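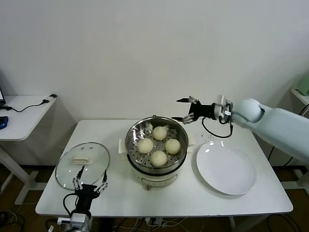 Stetcombe Kitchen Words is a word list with notes, covering what people call the things they cook with and the things they cook. It holds 1425 entries, one per term per speaker, gathered from households in and near Stetcombe and typed up over several winters. Steaming turned out to be the most quarrelsome corner of it. Take a round electric pot with four buns sitting on a perforated metal tray: the tray alone has been handed to us as the rack, the plate, the sieve, the holes, the insert and "the bit you lose." The glass lid with the metal rim gets off lightly, being called the lid by almost everyone, and the glass by one household that will not be moved.

What's in the release

words.csv: the main table. One row per term per speaker.
speakers.csv: one row per speaker, with age band, years in the area, and where they learned to cook. No names, no addresses.
notes.txt: longer remarks that would not fit in a cell. Some of these are about food. Many are about sisters-in-law.
changes.txt: what changed and when, in the maintainer's own shorthand, which he regrets.

Everything is UTF-8. If your spreadsheet turns Østergaard into something with a copyright sign in the middle, the spreadsheet is guessing, and you need to tell it to stop.

Columns in words.csv

id: a number. It has no meaning and there are gaps. The gaps are deleted duplicates.
term: the word or phrase, lower case, spelled the way the speaker would spell it. Where the speaker refused to spell it, we made a guess and set spelled_by to "us."
object: the thing meant, in plain standard English. This is our label and you are free to dislike it.
group: one of 28 broad groups (pots, lids, cutting, bread, leftovers and so on). "Leftovers" is the biggest group and the least appetizing to read in one sitting.
speaker: matches speakers.csv.
used_now: yes, no, or joking. "Joking" was added after the first round, when it became clear that several people were only saying "the sweating iron" to see if we would write it down. We did.
source: talk, letter or form.

How it was collected

Most rows come from talk. We sat in kitchens, pointed at things and asked what they were called. This works well for about as long as it takes the kettle to boil, after which the speaker begins asking what you call it, and then tells you that's wrong.

The letters came from people who had moved away, mostly to Grosow. They are fuller and better spelled than the talk rows, and I trust them a bit less. A person writing down the words of their childhood tends to remember more of them than there were.

The forms were a mistake. We left a stack at the Faltlow library with a picture of a kitchen and blank lines pointing to each item. A good share came back with "spoon" written next to the spoon. Those rows are still in, marked form, and you can filter them out in one line. Most users do.

The Østergaard list

Version 2 folded in an older list, known as the Østergaard list after the shop whose order books it was copied from. It adds 44 terms that none of our living speakers use, chiefly for baking tins and for grades of flour. All of them have used_now set to "no" and speaker set to "shop." Please don't count the shop as a person. One early paper on regional speech did, and reported a very old resident with strong views on tins.

Known problems

The age bands are uneven. People under thirty call most things "the thing," and we stopped recording this after a while.

"Dumpling," "bun" and "bread" overlap badly. Some speakers divide them by filling, some by how they are cooked, and one by whether her mother made them. We kept each speaker's own division in notes.txt and picked a group for the row as best we could. If your work depends on this line, read the notes first.

At least 10 rows record the same word heard from two people in the same house, who then discussed it. The second answer is usually the first answer, said louder. These rows carry a "same house" remark in notes.txt.

Object labels were assigned by one person. A second person checked the pots and the lids, then got a job.

What it's good for

Comparing names for everyday objects in a small area. Teaching people to clean a messy table. Crosswords, apparently, judging by the mail.

It is too small and too local for claims about English as a whole, and far too rude in places for use on a tea towel. We have been asked about the tea towel twice.

Terms of use

Free to use, copy and change, as long as you name the source as Stetcombe Kitchen Words and give the version number. If you change the object labels, say so in your own notes.

Corrections

Send the row id, what is wrong, and what you think is right. Corrections to spelling need a reason. "Everyone knows that" has been tried. New terms are welcome at any time, though rows are only added in December, when the maintainer is indoors anyway.

Next release: two more groups, for stoves and for drawers. Work on drawers has been slow. Every house has one that the speaker would prefer we didn't open.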